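Small Bench, Good Habits
A first course in practical workshop order
Grumgate Technical Readers

Chapter 6
Cables on the Bench

In this chapter
6.1 The length of a cable
6.2 The space behind and below
6.3 Plugs, and the hand that pulls them
6.4 Words used in this chapter

In Chapter 5 we put the tools in their places and we agreed what may stay on the bench overnight. Everything we spoke of there was hard and had a shape of its own. A pair of pliers lies where you put it. A cable does not behave in this way. It remembers how it was rolled in the bag, it leans on its neighbour, and when you move one end the other end moves also, often at a place where you are not looking.

Many beginners think of cables as the last thing. First comes the interesting work, and afterwards somebody takes a handful of ties and makes everything tight and pretty. At the school in Illberg, where the first version of this course was taught, the students were allowed to work in this order for one term. They lost more hours to pulled plugs than to all other faults together. From the second term the cables were planned on paper before anything was screwed down, and the chapter you are reading grew out of those paper plans.

We will speak mostly of thin, low-voltage cables: the kind that go between a small motor and its circuit board, or between a board and its supply. Mains cables have their own rules and they are treated in Chapter 9. If you are not sure which kind you have in your hand, stop and ask your teacher.

A cable between two fixed things is an easy case. You measure the way, you add a little, you fasten it. The more difficult case is a cable which joins something fixed to something with a joint in it. A desk lamp with a bending neck is such a thing, and so is the door of a cupboard with a light inside, or a small jointed arm with motors. When the joint turns, the way from one end of the cable to the other becomes longer or shorter. The cable cannot stretch, so the extra length must be stored somewhere, and usually it is stored in a loop in the air.

A loop in the air does not look tidy. We ask you to be patient with it. When you study the loops in this chapter, follow them with a pencil from plug to plug, and ask of each one where it would go if the joint turned fully to the left, and then fully to the right.

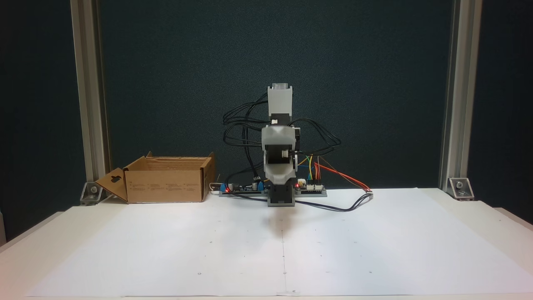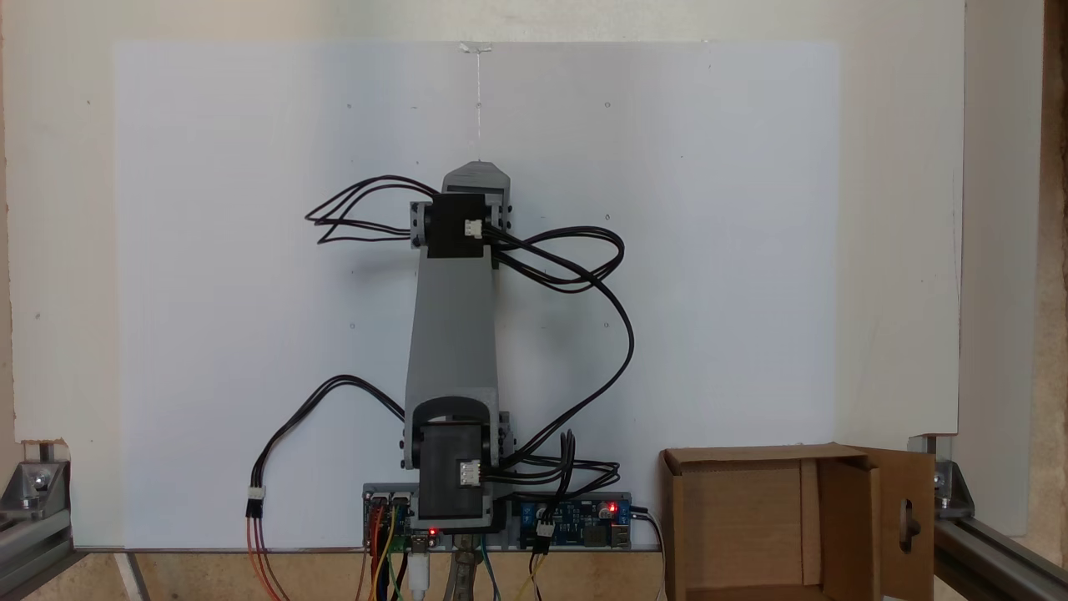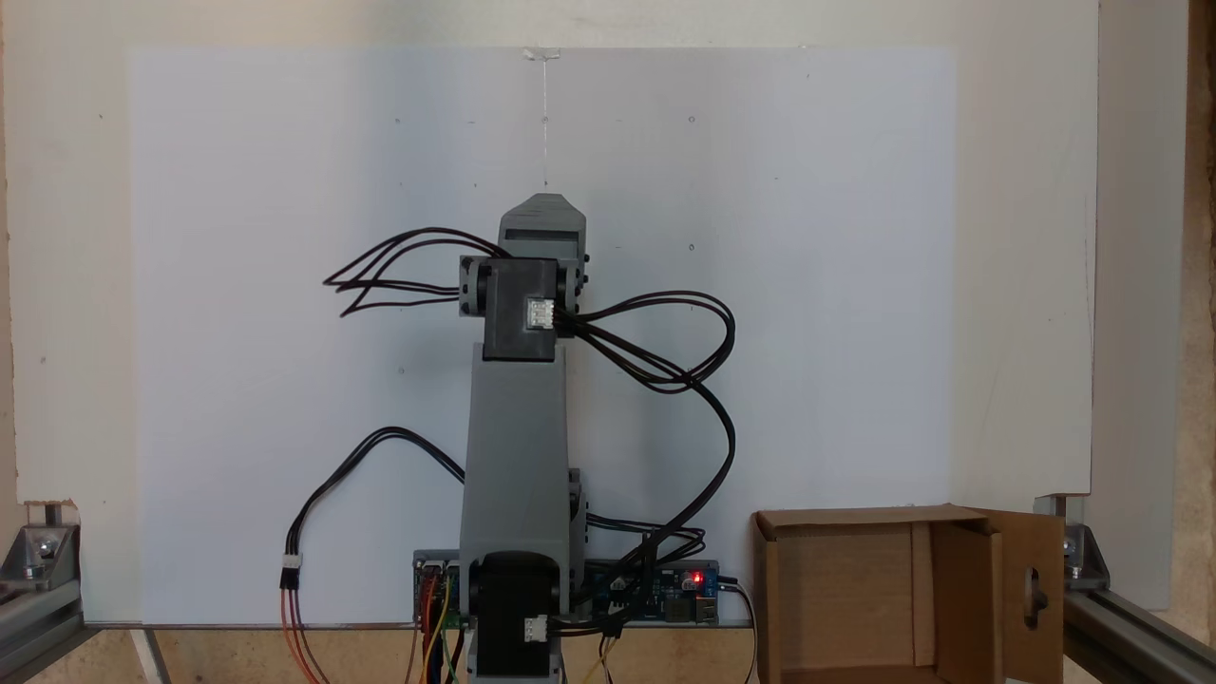
Figures 6.1 to 6.3. An upright jointed arm with black cables in open loops on both sides.

6.1 The length of a cable

Let us begin with the loops on the right side of the arm. In Figures 6.2 and 6.3 the long bundle leaves the plug at the elbow, goes out wide and comes down again on the same side. It would be possible to make this way much shorter. A short cable along the grey link would look neat in a drawing. But a cable which lies close to a joint is bent sharply every time the joint turns, always at the same point, and the copper inside becomes tired there before the outside shows anything.

The rule which we use in this book is simple:

Turn the joint by hand, with the power off, to the position where the two ends of the cable are farthest from each other. Measure this way with a piece of string. Add 20 mm at each end for the plug. This is the shortest cable you may use.

Please notice that it is the shortest and not the best. For a cable that will move many times in a day, the Illberg students add some 200 mm more and let it hang as a loop. If the loop is larger than this it starts to catch on other things. In Figure 6.1 one run of black cable also lies on the white surface to the right of the base. A cable lying on the bench needs attention for another reason: it is in the place where you would like to put your hand, your notebook or your cup. Give it a side of the bench which belongs to it, and keep the other side for yourself.

When you write down a length, write also the position of the joint in which you measured it. A number alone is of no help to the next person.

6.2 The space behind and below

A black cable before a dark cupboard is almost invisible. The same cable before a pale board can be followed without effort. For this reason many workshops put a plain board behind the work, as in Figures 6.2 and 6.3, where the board is a bluish white and the cables are dark. The small specks and holes in such a board do no harm. What matters is that there are no shelves, no coats and no second set of cables directly behind the first.

The choice is a little different when the work itself is pale. Light grey parts stand out well against the dark teal-blue panel of Figure 6.1, but a black cable is then harder to see in the upper part. You cannot have everything with one board. In the workshop at Tully there is a board painted white on one face and dark green on the other, and the students turn it according to what they need to look at on that day. It hangs on 2 hooks and the turning takes less than a minute.

The surface below should be pale also, smooth, and free of crumbs and cut ends of wire. A little piece of bare wire under a circuit board can join two points which should never be joined. Lift the boards from the bench if you can. In Figure 6.1 they are mounted on a low platform, and in Figure 6.2 they are on the grey base plate together with the arm. Both ways are good. A board lying by itself on the table will be dragged by its own cables when somebody pulls at them, and the cables are stronger than you think.

An open cardboard box next to the work, like the brown one in Figure 6.1, is a habit in many places. We have no quarrel with it, under the condition that you decide what it is for. A box for spare cables is useful. A box for "everything" becomes a second drawer, and you remember what we said of drawers on page 77. Write the purpose of the box on its side with a thick pen, and empty it at the end of the month.

6.3 Plugs, and the hand that pulls them

The small white plugs on the motors are easy to find and easy to spoil. They sit firmly, the fingers have little room, and the wire offers itself as a handle. Do not accept this offer. Hold the body of the plug between thumb and first finger, put the other hand on the part into which it goes, and pull straight. If it will not come, move it very slightly from side to side along its long direction. Never use the pliers on it, not even the small ones with the soft jaws.

Before you touch any plug, look whether a lamp is lit on the boards. In Figures 6.1 and 6.2 a red light is glowing on each side of the base. Take a light of this kind as a sign that you should wait, switch off at the supply and look again. A dark lamp proves less than a lit one, for a lamp can also be broken. So the supply is switched off in every case, and its plug is laid on the bench where all can see it.

Coloured wires are a help when the colours are kept. Red and orange wires run together in all three figures, and it is easy to follow them by eye. If you must make a cable longer, use the same colours for the new piece. When you do not have these colours, put a paper flag at both ends and write the same letter on each flag. The Jidano labels sold in the school shop are good for this, but ordinary paper tape does the same work and can be removed later without leaving glue.

Ties come at the very end. Fasten a cable only on fixed parts, and leave the tie loose enough that the cable can slide in it when you push with one finger. On each side of a joint there must be a free piece with no tie at all. After fastening, turn the joint by hand once more through its whole way and watch the plugs while you do it. If a plug moves even a little, open the nearest tie and give it more cable.

6.4 Words used in this chapter

Lead: another word for a cable with a plug, mostly a short one. Rhymes with "need".

Link: the stiff part between one joint and the next.

Loop: the spare length of a cable which hangs free so that a joint can turn.

Run: the way a cable takes from one fastening to the next.

Strain: the pull which a cable gives to its plug. We want the fastening to carry it.

Tie: a band of plastic, cloth or wire which holds cables together. Cloth ties can be opened and used again, and for the exercises you should bring this kind.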